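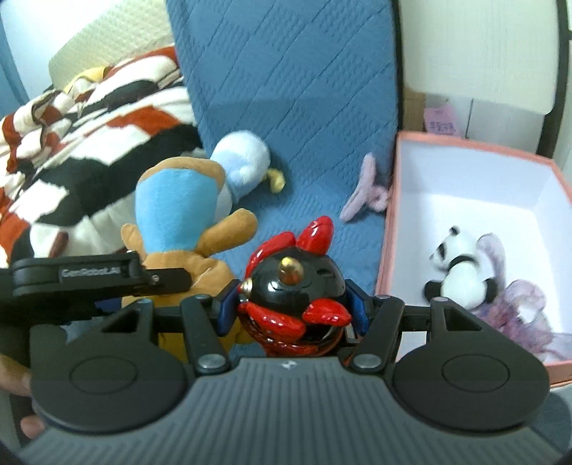

Stovell to collect outgrown toys at all Jotcombe branches this September

Stovell, the family-run toy and nursery shop group, will take in outgrown toys at its Jotcombe branches throughout September. Soft toys, figures, vehicles, wooden blocks and rounded toys of the glossy black and red sort are all welcome, whichever shop they were first bought from.

The collection is the second of its kind. Last year's brought in 1,137 toys, which were sorted at the company's stockroom in Fawzy Road and passed on to playgroups, waiting rooms and after-school clubs in the town. Stovell expects about 500 families to take part this time.

Toys can be handed in at the till during opening hours. Customers who bring three or more will be given a voucher for 50 pence off each toy handed in, up to a limit of £5. Vouchers can be spent in any Stovell shop until the end of October and cannot be used online.

What can be handed in

Plush toys should be washed and fully dried before they are brought in. Hard toys with a shiny finish need only a wipe with a soft cloth and a little soapy water; scouring pads leave marks that cannot be polished out. Small raised parts such as knobs, horns and fins should be checked to see that they are firmly fixed. Batteries should be taken out and kept at home.

The shops cannot accept car seats, cot toys with cords, jigsaws with missing pieces or anything with a cracked shell. Board games will be taken if the box is taped shut and the rules are inside.

Sorting and storage

Every toy will be looked over by hand at Fawzy Road before it is passed on. Soft and hard toys are kept apart so that painted or glossy surfaces do not rub against plush. Storage firm Bratel is supplying 330 lidded crates for the month, which will be returned to it once the last deliveries have gone out. Toys that fail the check will be sent for recycling where the material allows.

Groups in Jotcombe that would like to receive toys should ask for a form at any branch. Forms must be returned by the end of September, and deliveries will be made in October.

Notes to editors

Stovell sells toys, games, prams and nursery furniture. Its Jotcombe branches open at 9am. Interviews and visits to the Fawzy Road stockroom can be arranged through the Stovell press office.

Ends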